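Desk switching talk, Osalgate users' day. Speaker: Nighat Talpur

Slide 1. Hello and thanks. Ask for hands: who has more than one computer under the desk? Keep hands up if you've typed a password into the wrong one. (Wait. Somebody always laughs.)

Slide 2. What we had at Levmont before July. Two keyboards, two mice, and a drawer of adaptors that didn't fit anything. I loved that drawer and I was wrong!

Slide 3. The Zura box. Four ports, one keyboard, one mouse. Show the back panel first, people want to see sockets. Say clearly that it switches USB only and leaves the monitors alone, as I forgot last time and got three emails.

Slide 4. Hotkeys. This is my favourite bit, so don't rush. Double tap on scroll lock, then the port number. On the small keyboards with no scroll lock, use right control. Demo it live, twice.

Slide 5. The log. We recorded 1,869 switches on one desk, and 176 of them were straight back again within a second. Those are mis-hits. Moving the busiest machine to port 1 helped a great deal, go and try it tonight.

Slide 6. Cables. Short ones behind the desk, long ones only where you must. Mention the Shaikh clips (still on the first bag, over 2,000 in it, lovely things).

Slide 7. Drink some water.
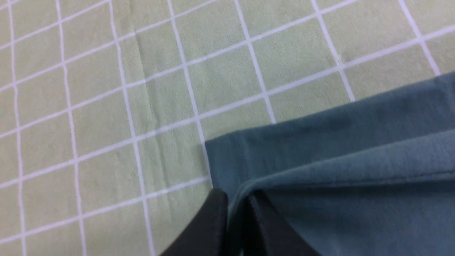

Teal cloth on pale green check, both slides.
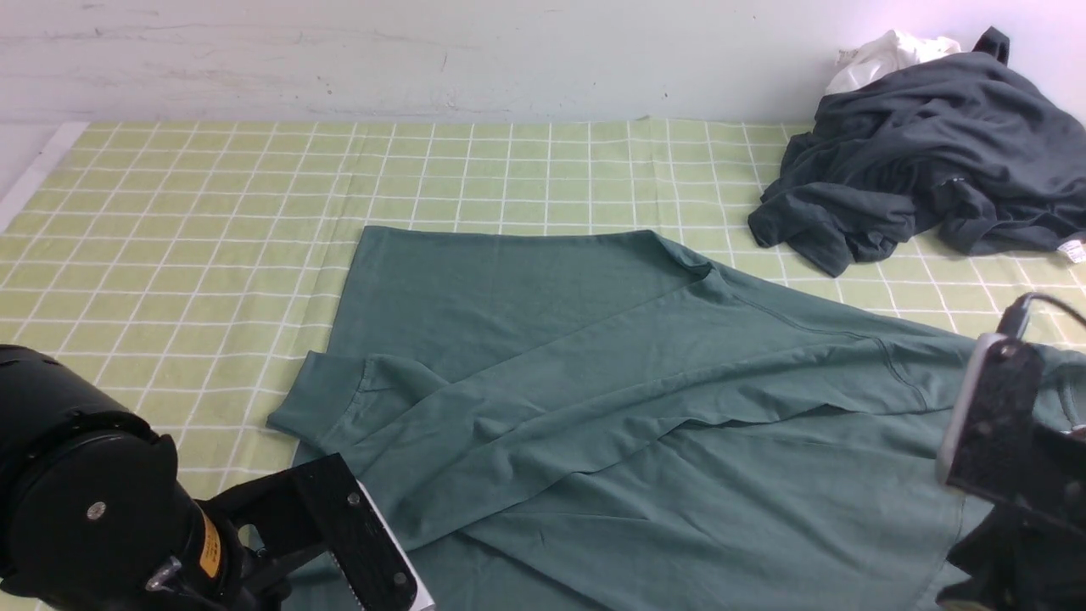

Slide 8. Sleep and wake. If a computer won't wake from the shared keyboard, look in its power settings for the USB option before blaming the box. Windows hides it under the hub, so show the menu slowly.

Slide 9. Questions. Someone will ask about wireless mice: yes, plug the receiver into the mouse socket, front left. Spare handouts are by the door.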